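Accueil Projets Données Visites Contact
Rechercher dans le site OK

# Vustisico : visite de Gallgate, carte des données

Démonstration de pliage de linge avec deux pinces tenues à la main, au mois de janvier.

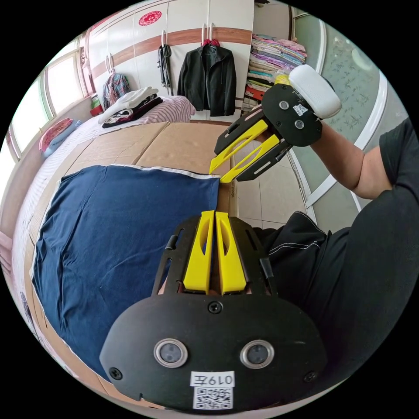

**Combien de temps dure une démonstration pour les visiteurs ?**
Chaque groupe reste 8 minutes, dont 5 pour essayer lui-même les pinces.

## Contenu

Ce dépôt contient les enregistrements faits pendant la visite de Gallgate. On y trouve 600 séquences, toutes sur le même type de tâche : prendre un tissu posé à plat, le plier, le poser à côté. Le travail se fait dans une chambre, avec des cartons aplatis sur le lit comme surface de travail. Les doigts des pinces sont jaunes, ce qui aide à les séparer du tissu bleu marine dans les vues.

## Organisation des fichiers

- `sequences/` : les vidéos, une par pliage
- `trajectoires/` : les positions des deux pinces
- `notes/` : les remarques écrites après chaque groupe

Les séquences des visiteurs portent le suffixe `_v`. Celles de Wing-yan Peng, qui a fait les démonstrations, n'ont pas de suffixe.

## Limites connues

- Dans six séquences, la synchronisation entre main gauche et main droite est perdue. Nous les avons laissées, avec la mention `sync_ko`.
- La lumière vient des fenêtres et change beaucoup entre 9 h et 16 h.
- Les visiteurs plient moins vite que Wing-yan. Il ne faut pas mélanger les deux groupes pour mesurer une durée.

## Contact

Pour une erreur dans les fichiers, merci d'écrire à Ka-ming Tsang en donnant le nom de la séquence.

À lire aussi
- Rätsep : journée portes ouvertes, notes de montage
- Fullix : format des trajectoires
- Vustisico : questions des visiteurs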